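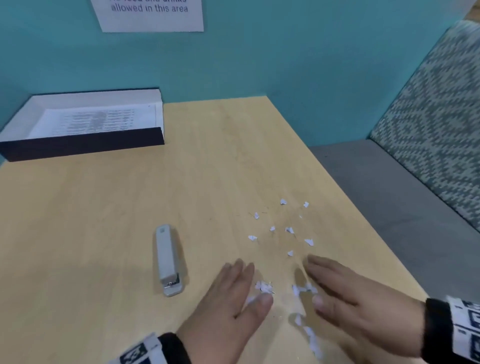 ## 4. What the automation left over

Mateck, the records firm we studied, brought in a sorting system from Prarker in March. The sales material promised that staff would "move to higher-value tasks." Our group wanted to know which tasks those were.

We interviewed 11 employees over 3 visits. The sorter reads and files clean pages well enough, and we have no complaint about that part. It can't handle staples or torn sheets, so a person still prepares the paper and clears up scraps by hand. Before the change this was a small piece of a clerk's day - for several people we spoke to, it is now most of it.

Nandi Mthembu has worked there longest. She told us she used to know what was in the files. "Now I know what is on the table," she said.

Management gave us a figure of 400 files a day. They couldn't tell us whether prep time was included, and we suspect it wasn't. Clearing bits of paper and staples doesn't show up in any log we were given.

We don't think our sample is big enough to say the system was a mistake. We do think the claim about better jobs should be dropped until someone measures the handwork.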